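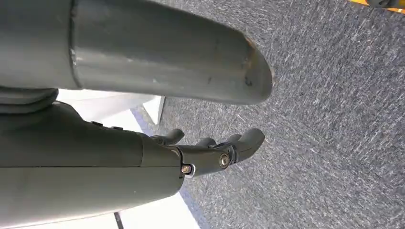

**Figure 2.** Surface wear on a gray cylindrical part, with scuffing along the middle and chipped finish at the rim of the open end.

### 3.2 Recording the Condition of Painted Surfaces

Coating damage in shared workshops is usually recorded in words, and the words vary widely from one inspector to the next. A mark that one person calls "light wear" may be logged by another as "finish failing." The Mensah survey set out to measure how large this difference is in ordinary practice. It drew on 3,000 inspection entries held by two training workshops, Flilley and Oltik, covering hand tools, bench frames, pipework, and storage racks.

Each entry was read against a short scale adapted from earlier work by Yeh. The scale separates abrasion, in which the coating is thinned or dulled but still present, from chipping, in which part of the coating has come away. Color change is scored on its own line. A brownish or rust-colored mark is entered as a color only, and the inspector is asked not to name a cause unless the part has been cleaned and tested. Both kinds of wear can occur on a single part, as in Figure 2, and in such cases the two areas are scored separately.

From the full set, 200 entries were chosen at random and scored a second time by a reader who had not seen the first result. The two readers agreed on the type of damage in 80 percent of these entries. Most of the remaining cases involved edges and rims. Flat and gently curved surfaces gave little trouble, although soft highlights on satin finishes were at times mistaken for pale scuffs when the reader worked from photographs alone.

The older Oltik entries presented a further problem. Before January of the second survey year, the workshop used the Gorus form, which has a single box for "paint condition" and no space for location. These entries were kept in the count of total damage but left out of the comparison by surface type. A separate analysis with the Gorus entries removed is given in the appendix.

Section 3.3 considers whether training in the use of the scale improves agreement on edge damage.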